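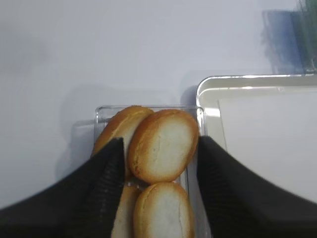 Keeping Bread and Rolls Fresh

By Vignesh Rajan
Jul 3, 2018

Most bread goes bad in one of two ways. It dries out or it molds. What helps with one tends to make the other worse, so the right storage depends on the kind of bread and how soon you plan to eat it.

Cool it first

Bread that goes into a bag or box warm will sweat. The moisture collects on the lid and drips back onto the crust, and you will see mold a day or two earlier than you should. Soft rolls need at least an hour on a rack. A large loaf needs two or three. If you bake in the evening, cover the loaf with a clean dish towel and put it away in the morning.

Soft rolls and buns

Keep these in a closed container or a tied bag at room temperature. They have a thin crust and there is nothing to be gained by letting air at them. Don't stack them if you can avoid it. They keep for two to three days in cool weather and less in July, when my kitchen gets up to 94 degrees in the afternoon. In that kind of heat I leave out one day's worth and freeze the rest.

Crusty loaves

A paper bag or a bread box is better for these. Plastic turns the crust leathery overnight. Once the loaf is cut, stand it cut side down on the board. I use an old Blackwood bread box with a loose lid, which lets out a little air. If yours seals tight, prop the lid open slightly.

The refrigerator

Skip it for plain bread. Bread goes stale faster in the refrigerator than it does on the counter. The exception is anything with a filling of meat, cream or soft cheese, which has to be kept cold.

Freezing

Freeze bread on the day you bake or buy it. Slice loaves beforehand so you can take out only what you need. Rolls can go in whole. Wrap tightly in plastic, then put the wrapped bread in a freezer bag and press out the air. Write the date on the bag. Plain rolls are good for two months or so, and after that they start to taste of the freezer.

Thaw rolls on the counter in their wrapping. To warm them from frozen, unwrap them, put them on a baking sheet in a 325 degree oven and give them 16 minutes.

Reviving stale bread

Run your hand under the tap and rub a little water over the crust, then put the loaf straight on the oven rack for a few minutes. It will soften inside and crisp up outside. Eat it the same day. This doesn't work twice. Never do it with bread that has any mold on it. Throw that out, including the parts that look clean.

Cleaning the container

Empty out crumbs every time the bread is finished. Wash plastic boxes in warm water with dish soap, rinse, and let them dry fully with the lid off. If a box smells sour, fill it with warm water and two spoonfuls of baking soda and leave it overnight. Bread boxes made of wood should be wiped with white vinegar on a cloth and left open until dry.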